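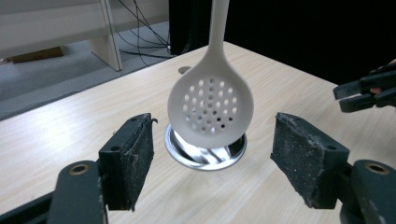

Home & Housing > Renting > Deposits and moving out

Agent wants £431 out of our deposit for "kitchen contents and surfaces". Is this normal?

Posted by Marietjie Joubert, Wednesday, 9.40 pm
Print this page | E-mail to a friend

We moved out of a furnished two-bed flat in June after nearly three years. The deposit was £1,595 and it went into one of the protection schemes at the start, so no complaint there. The agents are called Grosell. Yesterday they sent a check-out report 16 pages long, made with something called Sokero, which seems to be an app that turns a walk round a flat into a very official-looking document.

They want to keep £431. It is split into "kitchen contents, incomplete or worn" and "surfaces, restoration". No prices for single items and no receipts. When I rang to ask what was missing I was told it was "all in the report". It isn't. The report says things like "utensils, assorted, fair" and the check-in one from three years ago says "utensils, assorted, good". So apparently some spatulas have gone from good to fair and that costs money.

I'm not saying we left it like a show home. There was a ring on the worktop by the kettle and I'd pay something for that. But I have the feeling they pick a number and see who argues. My husband says take the rest and forget it. Do people ever win these, or do the schemes just side with whoever has the longest PDF?

Answers (3)

Dumisani Sithole
Marked helpful by the person who asked

They do not side with the longest PDF, though I can see why agents would like you to think so. I was a small landlord for a while, lost one of these and won one, and both times it came down to dull evidence.

The money is yours until they show why it shouldn't be. You don't have to prove you left the place perfect. "Assorted, good" to "assorted, fair" over three years is wear and tear to my eye, and I'd be surprised if an adjudicator saw it any other way. They also can't put the landlord in a better position than before, so no brand-new worktop in exchange for one with years of use on it.

What I would do, in this order:

1. Write to Grosell by e-mail, not by phone. Ask for a price against each item, the age of each item, and a receipt or quote. Give them a date to reply by. Be boring and polite.

2. Put the check-in and check-out reports side by side and go through the kitchen only. Mark every line where the wording is vague in both. If "assorted" was never a list, they can't very well say something is missing from it. Did you sign the check-in one? Did you send back any comments at the time? Dig those out too.

3. Say what you accept. You mentioned the ring by the kettle. Offer a sum for that and say how you got to it. An offer on one point doesn't mean you've agreed to the rest, but write that down in plain words. 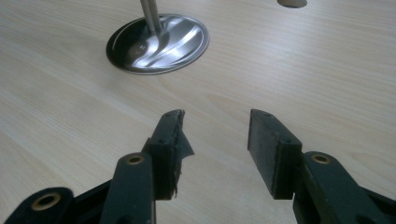

4. Tell them in the same e-mail that you want the undisputed part paid now. They have no good reason to sit on the other £1,164 while you argue.

5. If they won't move, raise a dispute with the scheme named on your deposit certificate. It's free. Check the time limit on the scheme's own site and don't trust what anyone on here tells you about it, me included.

One caution. Once it goes to the scheme you normally get one go at sending evidence, so don't upload half of it in a temper on the first evening.

T. Mkhize

My sister had the same with a different agent, they wanted it for a mattress. She just kept saying no and they gave it back. Don't pay!!

Anonymous

I'd be careful with the answer above. Saying no worked for one person over one mattress. If the landlord has dated photos of that worktop before and after, you could lose some of it, and then you've waited weeks as well. I've also never seen "restoration" mean anything except a man with a tin of oil for an hour, so do ask who did it and when. Mine went quiet when I asked for the invoice. Then again they went quiet about everything, including the boiler – so I don't know how much that proves.

Comment from Marietjie Joubert: Thanks. E-mail sent, used Dumisani's wording for number 3 nearly word for word. Husband still thinks I'm wasting my time.

Tags: deposit, inventory, furnished flat, wear and tear, letting agents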